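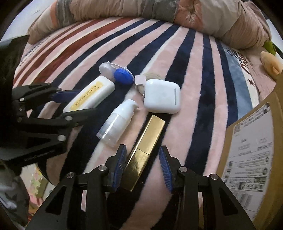
Fitting new finger pads is the last job in the hand-held gripper build, and the one most people rush. The printed parts and the linkages are covered on the earlier pages. By this stage you should have two grippers that open and close freely by hand, one for each side. The pads I use are blue and ribbed, fixed to the inner face of each finger, and the ribs matter most on smooth things like the gold lipstick tube between the fingers. Flat rubber will hold a cardboard box well enough but lets a polished tube turn.

What you need

A pair of pads for each gripper
Contact adhesive
Isopropyl alcohol and a lint-free cloth
Sandpaper, 80 grit
Small spring clamps
A screwdriver to fit your pivot screws

Preparing the fingers

Take the old pads off if there are any and scrape the glue away with a blunt blade. Rub the inner face of each finger with the 80 grit until the shine has gone. Keep the sandpaper away from the pivots. Wipe off the dust with alcohol and leave the fingers to dry.

Check the screws while you are there. Tighten each one until the arm stops moving, then back it off until it swings again under its own weight. If one side is stiffer than the other, the fingers will close off-centre and the pads will wear on one edge.

Gluing

Spread a thin coat on the finger and another on the back of the pad. Wait until both are tacky. Line the pad up with the tip of the finger first and press down towards the base. You only get one go at this with contact adhesive. Clamp for 3 hours, with a scrap of card between the clamp and the rubber so it doesn't mark the ribs.

I tried double-sided tape on the Koller version and the pads crept sideways within an afternoon. Cecilia Ofori at the Flostetden workshop uses tape on hers and is happy with it, but she mostly picks up fabric.

Checking the grip

Close the fingers slowly and look at them from the side. The pads should meet along their whole length. If they touch at the tip first, loosen the pivots slightly and try again. If they touch at the base first, the linkage is on back to front and you need to go back to the Dadus assembly page.

Then try some real objects. Lay them on something soft, such as a blanket, so that they sink in a little and can't roll off. Use a mixture: a lipstick, an earphone case, a small pump bottle, a contact lens case. Pick each one up 5 times, from a different angle each time, and put it down again. Anything that slips twice goes on a list. Glossy rounded cases are the hardest and usually need a lower, wider grip.

Repeat with the other gripper before trying both together.

Wipe the pads with a damp cloth after use. Hand cream and make-up leave a film on the rubber.

Next: mounting the Tallard handle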